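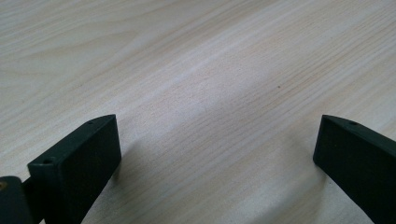
Jaws open over the table, between turns.

Home | Guides | Workshop | Visits | Contact

How to Run a Gripper Table at an Open Day

Feb 3, 2019
By Kwaku Abugri

Somebody at Skanus decided in a meeting I'd missed that our corner of the open day should be "hands-on." I have now run the hands-on table three times, and what follows is the procedure I wish I'd been given in place of a lanyard.

The gripper in question is the hand-held kind: two dark green fingers, a camera looking down over them, and a handle you squeeze. You pick things up with it and the computer records how you did it. Later an arm tries to do the same, with less charm.

1. Pick your table first

Get a plain one with a light top. Dark fingers against pale wood are easy to follow on the monitor, even for people at the back who came for the sausage rolls. Put it where the overhead lights don't land straight on it. We never managed this, and there's a bright band running diagonally through the middle of everything we filmed. Move the table before you plug anything in. After that it's furniture for life.

2. Wipe it down

Do it again after lunch. There's a small brown speck on ours that has survived every cloth in the building, and by mid-afternoon a boy had spent his entire turn trying to pick it up. His technique was excellent.

3. Check the fingers

Squeeze and release a few times with nothing between them. They should open wide and come back level with each other. If one sits higher, get out the hex key and look at the screws at the base. Do not tighten anything while a visitor is watching, or you'll be asked whether it's broken for the rest of the day.

4. Start with the jaws open and hovering

Every demo begins the same way: fingers apart, a bit above the surface, hold still while you say "ready" out loud. Press record, then bring out the object. People want to start with the thing already clamped, which gives you a beautiful recording of someone carrying a sponge to nowhere.

5. Choose dull objects

We used sponges, wooden blocks and a rubber duck on loan from Vik. The duck was a mistake. It went home in someone's pocket, and I've filled out a form about it. Stick to blocks. Keep 6 on the table at most, with the spares in a bin under your chair.

6. Give each person three tries

The first is too fast. The second is too careful. The third is usually worth keeping. Then thank them warmly and look past them at the next person, like a barber.

7. Replay it straight away

Wenche Westerberg ran the monitor for us and had the knack of it: play the clip back before the visitor has put the gripper down. Adults go quiet when they see their own hesitation from directly above. Kids ask to do it again, and see step six.

8. Name your files

Ours start with the site, so Trestitz-001 and upward. We finished on 666, at which point Wenche declared the table closed and I didn't argue. Copy the lot to a second drive before you go looking for supper.

What to bring next time: a power bar with a long cord, a stool of the proper height, more cloths, no ducks.

Comments (3)

canel_robotics_club: Did ours last weekend using this. Can confirm about the light. We taped brown paper over the nearest fixture and got told off, but the colour was much better.

Maureen T.: My grandson is the one who went after the speck. He would like it known he nearly had it.

Pete: What age would you cut it off at? We had an 11 year old who was fine and a grown man who wasn't.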